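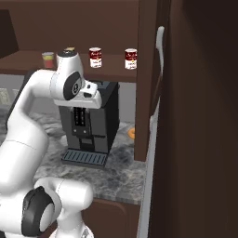
Dark grey coffee machine on a marbled countertop.

About Neltesell

Neltesell is a coffee roasting company in Brirkent. We roast coffee for homes, offices and small cafes, and we teach people how to prepare it. The company was started in the year 2000 by a married couple who had come to Brirkent from overseas and could not find the coffee they were used to. Today it is still owned by the same family.

Many customers ask about the name. It has no meaning in any language that we know. The founders wanted a word that could be said the same way by their neighbours and by their relatives back home, and they tried many words at the dinner table until one of them stayed. People still spell it wrong on envelopes, and the envelopes still arrive.

Our building

We work in a former bakery on the Erdale side of the town. It was built in 1934, and the date is above the back door, where the flour was once delivered. When we moved in, the roof was leaking and one of the ovens was still bricked into the wall. We repaired the roof first. The oven we have kept, and we store paper bags in it because it is the driest place in the building.

The front room is the shop. Behind it is the roasting room, with a large window between the two, so customers may look at the work while they wait. Upstairs is the classroom and a small office. The stairs are steep, we are sorry to say, and there is no lift. If stairs are difficult for you, please tell us when you book and we will hold your class in the shop after closing time. We have done this often and it works well. The light is even better down there.

How we roast

We roast in small batches, from early morning until lunch. Our style is medium. In the first years we roasted very dark, as is the custom in the place where the founders grew up, and some of our oldest customers still remember this coffee with affection. For them we keep one dark blend, called Erdale, and we do not plan to change it. The other coffees are lighter, so that you can taste where they come from.

Each bag has the roasting day stamped by hand on the bottom. We advise you to wait a few days before you open a bag for espresso. For filter coffee you can open it sooner. Please do not keep it in the refrigerator. A closed cupboard away from the stove is the best place, and a bag that is opened should be finished in a few weeks.

We sell whole beans and ground coffee. If you want it ground, tell us which type of pot or machine you have at home, and if you do not know the name of it, bring a picture on your phone. Nearly always we recognise it.

Where the beans come from

Our green coffee is bought through Bensaid, an importing firm with which we have worked since our second year. They send us samples before each harvest arrives, and we taste them at the long table in the classroom, everybody who is at work that day, also the person who does the deliveries. We write our notes in silence and only then we speak. It is a rule from the founders. Otherwise the loudest person decides the taste of the coffee!

We do not buy the cheapest beans and we also do not buy the rare lots which win prizes. Our customers drink coffee every morning, and the price must be one that they can pay every morning. When the price of green coffee goes up, we put a notice on the counter in March with the new prices and the explanation, and then we leave the prices alone for the rest of the year.

Our classes

The classes began because of a misunderstanding. A customer asked if we could "show her the coffee", and we thought she wanted to learn how to make it, while she only wanted to see what was in the bag. But she stayed for the whole afternoon, and the next week she returned with her sister. After this we put a sign in the window.

Now we offer the following classes:

Coffee at Home. For beginners. You will learn about grinding, water and measuring, and you will prepare coffee with a filter, with a plunger and with a stovetop pot. You do not need to bring anything.

Espresso and Milk. For people who own an espresso machine or are thinking to buy one. We practise how to set the grinder, how to fill and press the basket, and how to steam milk so that it is smooth and sweet. Please bring an apron if you like your clothes.

Care of Your Machine. A short class about cleaning. We explain how to remove scale, how to clean the steam pipe, and which rubber parts become old first. You are welcome to bring a question about your own model, but please leave the machine at home, as our tables are small.

Tasting Table. Every Tuesday evening. This is less a class than a meeting. We put out several cups, you taste, and we talk. Some people come each week and some have come only once in many years, and both kinds are welcome.

All classes are taught in plain English. Several of us learned English as adults, and we know how tiring it is when a teacher speaks fast and uses special words. If there is a word you do not understand, ask, and if we do not understand it either, we will look for it together in the dictionary that lives on the windowsill.

The people who work here

We are a small team and most of us do more than one job. The person who serves you in the shop may be the one who roasted your coffee in the morning. Before they came to us, our colleagues worked in other trades — one was a bus driver, one was a school librarian, and one repaired sewing machines and now keeps our grinders in good order. None of them had experience with coffee. We train each new colleague ourselves, and for the first month they do not touch the roaster. They pack, they taste, and they listen to the customers.

For cafes and offices

We deliver to cafes and offices in Brirkent and in the villages close to it. There is no contract and no smallest order for a business inside the town. Outside the town we ask that you take at least 2 kilos, so the trip of the van is worth the fuel. We can help you to choose a grinder, and we will visit you to adjust it when the first coffee arrives. We do not sell coffee machines, and we receive no payment from those who do, so you may ask us for our opinion freely.

For events of up to 100 guests, we can prepare filter coffee and bring it to you in flasks, together with cups. For a larger event we are not the right company, and we will tell you who is.

Bags and waste

Our bags are made from paper with a thin lining. The lining can not be recycled with paper, and we do not like this, but every bag without lining that we tested let the coffee become stale too quickly. If you bring a clean tin or jar, we will fill it and take a little off the price. The thin skins that come off the beans in roasting go to gardeners, who use them on their beds. They are kept in sacks beside the back door and are free. Please leave the empty sack for the next person.

Visit us

The shop opens at 8 in the morning and closes in the middle of the afternoon, and it is closed on Sundays. The roaster runs before lunch, so come early if you want to see it. There is a bench outside and a ring for tying your dog. For classes you can book in the shop, by telephone or with the form on this website. We read the form at the end of each working day and reply the next morning.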